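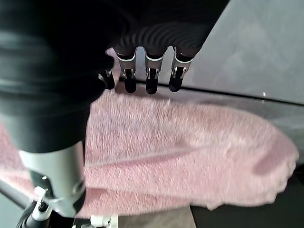 Tabletop wargaming / Data / Points values

Evell points list: README

What you get

One comma-separated file holding the points cost of every unit in Evell, the 15mm science fiction ruleset, plus a second, smaller file of game results. The first has 429 rows, one per unit entry. The second has up to 1,000 games, depending on how strict you are about what counts as a finished game. I am fairly strict and end up with fewer. Apolinar Tovar is less strict and gets nearer the top figure.

The list was started by Lorenz Rüegg, who wanted to know whether the points in the rulebook meant anything. I took it over with the same question and have become less hopeful with each release.

Why you should doubt the points

Evell says its points are worked out by formula: armour, movement, firepower and crew quality go in at one end and a cost comes out at the other. The formula has never been printed. We tried to work it out backwards from the costs and got a decent fit for wheeled and tracked vehicles, a poor fit for hover vehicles and nothing worth mentioning for infantry. Either the formula has a lot of exceptions or somebody rounded things by eye and liked the result. I lean towards the second.

Jin-sol Son disagrees and thinks there is a hidden term for base size. Her notes are in the notes folder. I have read them twice and remain unconvinced, but they are better argued than the rulebook.

Files

units.csv
One row per unit entry. If a unit can be fielded with two weapons at different costs, it gets two rows.

games.csv
One row per game. Both sides' totals, the winner, the table size and who sent the result in.

changes.txt
What moved between releases. Kept by hand, so expect the odd gap.

notes
Arguments, mostly.

Columns in units.csv

unit_name: as printed, spelling mistakes included. "Recconaissance Car" is theirs.

force: Ummont, Fuchs, Esow or Free. "Free" covers anything that more than one force can buy.

class: vehicle, infantry, gun or other. The "other" class is a dustbin. It has the drone carriers in it, and the mine markers, and one bridge.

cost_book: points in the printed book.

cost_errata: points after the online corrections. Blank means no correction was issued, which is different from the cost having been checked and found right.

armour_front, armour_side, armour_rear: whole numbers. Infantry have a dash in all three.

move: centimetres. The book gives inches for Fuchs units and centimetres for everything else. I have converted the inches and rounded to the nearest whole centimetre.

quality: 1 to 5, with 5 the best.

source: page reference, or "sheet" if the numbers only appeared on a sheet packed with the figures.

Columns in games.csv

points_a, points_b: what each player said they had spent. We do not have the army lists for most games, so nobody has added these up a second time.

winner: a, b or draw.

table: short side in feet.

reporter: initials.

Where the results came from

Most were sent in by clubs on a paper form that Johanna Oberholzer typed up over one December. The rest came through a web form, and those are the ones I trust least. The web form let people leave the winner blank and filled in "a" for them. That was fixed in release three. Games sent in before then are marked web_old and I leave them out of everything.

Balthasar Rüegg sent in 30 games on his own. He won nearly all of them. I do not say he made them up, but if you drop the rows marked BR, the advantage for Esow hover tanks gets a good deal smaller, and anybody quoting that advantage ought to try it both ways first.

Known problems

There are 14 units whose cost in the book differs from the cost on the sheet in the box. Both have been kept, as separate rows, with the source column to tell them apart. Please stop sending corrections for these.

Ummont artillery costs were changed twice in quick succession and the first change was withdrawn. The file has the second. If you play with the first, you are on your own.

Quality 5 infantry is thin in the results. Few people buy it. You cannot tell from this data whether it is too dear or merely unpopular.

Draws are under-reported. People go home without sending them in.

What it can be used for

Checking a list, building an army sheet, settling whether your opponent's tank really costs that much. It is good for all of those, and has been gone over against the book line by line.

What I would not use it for

Ranking the three forces. The results come from people who chose their own armies, played their friends and remembered the score afterwards. Skill is not recorded anywhere. Neither is terrain, and in a game where a hover tank can cross a marsh and a truck cannot, terrain decides a great deal. Every few months somebody runs the win rates and posts a table with decimal places in it. Please do not be that person.

Predicting the cost of a new unit. See above about the formula.

Using the files

The text is UTF-8 and the separator is a comma. Unit names with commas in them are in double quotes. Spreadsheets like to turn the dash in the armour columns into a date or a zero, so bring those columns in as text.

Corrections

Send the unit name, the page and what you think it should say. A scan of the page helps. "My club has always played it as 85" does not. Disputed entries go to Jin-sol and me, and if we cannot agree the printed figure stays.

Licence

The stat lines belong to the publisher, who has been asked and has said yes to free distribution but no to sale. The results and notes may be copied by anyone who leaves this file in with them.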